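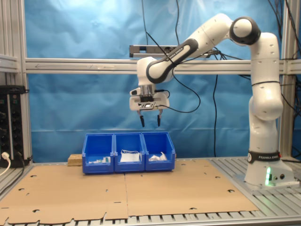 Storage and Sorting in the Household
Week 8: The drawer where things go

Notes by Triin Kivi. Bring your own drawer, or a list of what's in it. Lists are lighter.

Last week we looked at the larder, a room designed by people who expected winter. This week we go down a size. Nearly every household in our reading keeps one drawer for objects that have no other home, and nearly every household is slightly ashamed of it. Batteries of unknown health live there. So do keys to doors three addresses ago.

Historians came late to the subject. Inventories drawn up after a death list the good linen piece by piece and then, at the bottom, "sundry small things", valued at next to nothing. Clerks were paid by the day and had no wish to spend one on string. When you read an inventory, go to that last line first and ask what the clerk couldn't face.

Our main text is Erzsébet Szénási's study of a single apartment block in Hikinby. She asked 146 households to empty one kitchen drawer on to a table and talk her through it. Most began by apologising. The longest interview concerns a corkscrew and should be read in full, if only for the brother-in-law.

Points to take from the chapter:

Sorting is a decision about the future. Putting a spare fuse with the fuses assumes you'll look for it there. Putting it in the drawer assumes you'll look everywhere.

Categories belong to whoever does the putting away. Szénási found couples who had shared a kitchen for decades and still disagreed on whether tape was stationery or tools. She declines to rule on this. I'd say tools, and I am told I'm wrong at home.

Dividers help less than the shops suggest. A divided drawer fills up just as fast — you simply get several small muddles with walls between them.

For the seminar: read chapter two and write 200 words on one object you've kept for more than a year without using. Say where it is. If you have to go and check, say that too.

Essays on the larder are still due at noon. Two of you have handed in the same one, and I'd like a word.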